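Olusness open day, the two-arm table (long, sorry)

sihan_li
Got back from the open day at Olusness last night and I'm still thinking about the cable table. They had two arms going over a brown mat, one holding a pink USB plug and the other one hanging on to the end of a power strip.
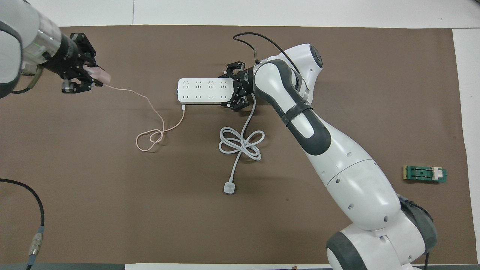

I must have stood there for half the afternoon! Everybody else was over by the big palletizer (loud, fast, free pens) and I just kept watching the cable stuff. Cables are what kills us at work. A box is a box, but a cord is a different shape every time you set it down. Burgi Trummer was running the table and she let people ask anything, even the dumb ones, which were mostly mine.

widmer_h
Was that the same demo they took to Skivholm in May? I saw two tries there and left for coffee. Slow as molasses.

sihan_li
Same idea, she said, but new grippers. And yeah, it's slow. I didn't mind.

lorenzlanz
I mind. Put a person at that table and they're done before the arm has made up its mind. We looked at a Sostent cell for harness work and the quote came with a minimum of 1000 parts a run. We do maybe 8 of a kind. Open days never talk about that part.

ariel_g
@lorenzlanz that's a sales problem though, the arms don't care how many you run. Small batches are where I'd want something like this, if you could get it set up in an hour.

lorenzlanz
If. Show me the hour.

widmer_h
With Lorenz on this one. Also, why hold the strip with a whole second arm? A clamp from Rüegg costs next to nothing.

sihan_li
I asked her that! Her answer was that a clamp can't turn the strip around for you. Fair enough, but I never saw it get turned while I was there, so make of that what you will.

ariel_g
Are they doing another one? I'd drive up.

sihan_li
Fall, she thinks. I'll post when I hear. Bring earplugs for the palletizer.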